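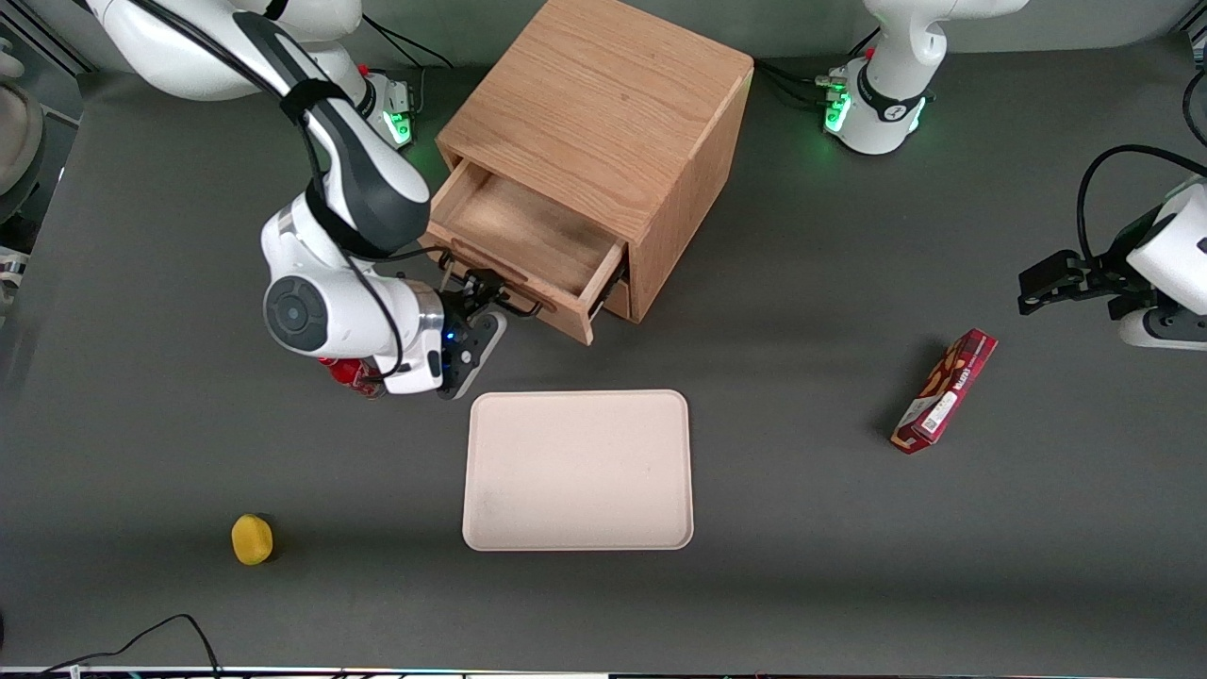 What I Found Out About Damaged Money

Last month I wrote about saving cash at home, and a few people asked what happens if the bills get ruined. I had to learn this myself in January, when the pipe under our kitchen sink let go at 4 in the morning and soaked the envelope where I kept the vacation fund.

There was $583 in it, mostly twenties. The bills on the outside were fine once they dried. Eight of them had stuck together in a lump, so that was $160 I couldn't spend the way it was.

I took the lump to my credit union, Trustlow, on Partanen Street. The teller looked at it for a minute and said she could swap any bill that was clearly more than half there. She told me not to peel them apart at home. A supervisor did it in the back with a thin plastic card, and seven came out whole. The last one tore badly, but they took it anyway.

If your bank says no, you can mail damaged bills to the Treasury. It can take a long time, so I was glad I didn't have to.

The rest of our savings, $3,177, was already in an account at Trustlow. I had been keeping the vacation money separate because seeing it helped me not spend it – that part did work. Now I move the cash over on payday and write the total on a card on the fridge.

We still plan to go to Dumimham in the summer. The cabin deposit is due in April, and I haven't decided whether to pay for two nights or three.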